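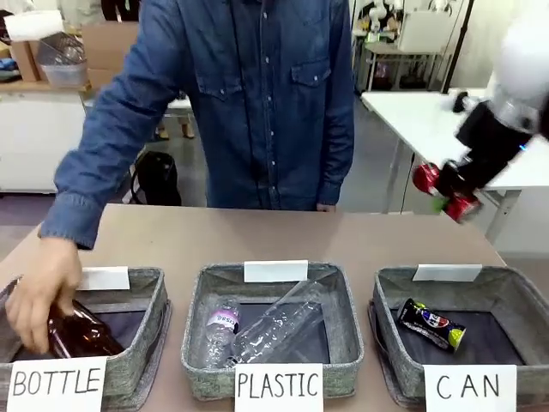
Sorting Room Associate, Household Collections
Plurkeck Reuse Center
Part-time and full-time openings

Plurkeck Reuse Center, a program of the Clultia Community Foundation, is accepting applications for the position of Sorting Room Associate. The Center receives used household goods from residents of the district and prepares them for resale, repair or recycling. Five positions are open, two of them full-time.

The Sorting Room is the first stop for everything that comes through the donation door. Associates examine each item, decide which stream it belongs to, and place it in the proper bin. Items that need a second opinion are set aside for the Shift Lead. The work is steady and is done standing. It calls for patience and a good eye more than for strength, although applicants should be able to lift a full crate without help.

Duties

Receive donations at the door and issue receipts
Separate glass, paper goods, textiles and small housewares
Check glass for chips and cracks before it goes to the wash line
Keep bins labeled and replace worn or missing labels
Record the weight of each outgoing load on the daily sheet
Sweep and wipe down tables at the end of each shift

Associates are also expected to take part in Undo, the Center's monthly repair evening, at least once per quarter. Time spent at Undo is paid at the regular hourly rate.

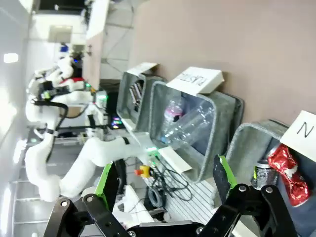
Qualifications

No previous experience in recycling or retail is required. Applicants must be at least 18 years of age and must be able to read and write English well enough to fill out the daily sheet. Experience in a warehouse, thrift store, library or mail room is helpful. A second language is welcome, particularly at the donation door. Applicants who have worked at the Center in the past three years may apply and will be considered on the same terms as others.

Hours and Location

Positions are based at the Center's main building on Chareonsuk Street, Room 488. Full-time associates work either the morning or the afternoon shift. Part-time associates work mornings only -- requests for afternoon hours will be considered after the first review. Street parking is limited, and the bus stop is directly across from the donation door.

Pay and Benefits

Pay is set according to the Foundation's published hourly scale. Full-time associates are eligible for health coverage and paid leave after the first full month. All associates receive work gloves, an apron and a staff discount at the Center's store. A one-time award of $300 is paid to each associate who completes the first season of employment in good standing.

Training

New associates attend paid training before their first shift. Training covers safe handling of glass, use of the scale, and the sorting streams in use at the Center. Each trainee is paired with an experienced associate for the first week.

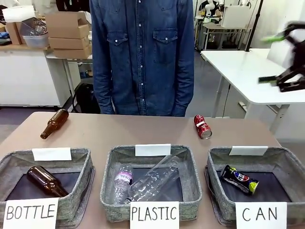 Bins with handwritten signs, the one at left for bottles.

How to Apply

Application forms may be picked up at the front desk or requested by mail. Completed forms should be returned with the names of two references, at least one of whom has supervised the applicant in paid or unpaid work. Resumes are accepted but do not take the place of the form. Incomplete forms will be returned to the applicant.

Applications must be received by Jul 30, 2018. Interviews will be held at the Center, and selected applicants will begin work in September. Applicants who require an accommodation for the interview should note this on the form.

The Clultia Community Foundation is an equal opportunity employer. Offers of employment depend on proof of eligibility to work in the United States.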